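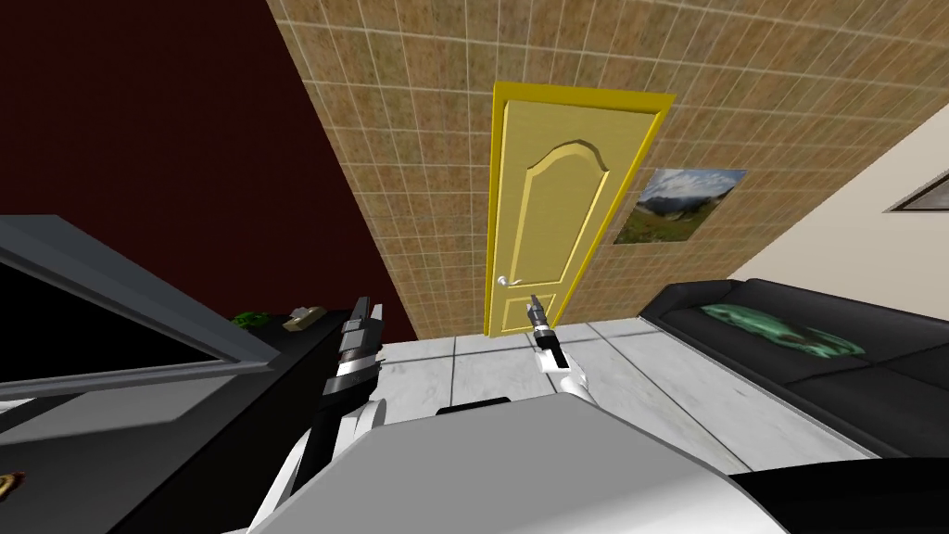
2023-12-28

Slept in until nearly nine and then felt guilty about it, even though there is no earthly reason to be up early this week. The holiday is sort of over and sort of still going, and I keep losing track of which leftovers belong to which meal.

Anneliese called while I was still in my robe and we talked for the better part of an hour, mostly about her mother's stollen, which she tried to make by herself this year for the first time. She used 300 grams of butter and says it was still dry as a board. I told her to slice it thin and toast it, and she said she had already done that and was eating it right then – I could hear her crunching!

After lunch I walked down to the Orenley library to return the big sea novel Mansa lent me, and only remembered at the desk that it was his own copy and not theirs. It is 805 pages and I carried it there and back in the drizzle. I did finish it, though, and I cried at the part with the letters, so I will have plenty to say when he comes for supper.

Fulgencio was outside his shop on the way home, taking down the lights already. He gave me a bag of clementines and wouldn't hear of being paid, so I owe him a jar of something. Maybe the plum, if there are two jars left and I can spare one.

Soup tonight, with the last of the ham. I wrote to Ghassan too, a proper letter with a stamp, and told him to come in May when the garden is worth looking at. It is still raining, and I am going to bed with a clementine and the radio.

Recent entries
The ham was too big again
Choir supper at Restilstead
Anneliese and the missing train tickets
First frost, and the geraniums

Last updated: Thursday evening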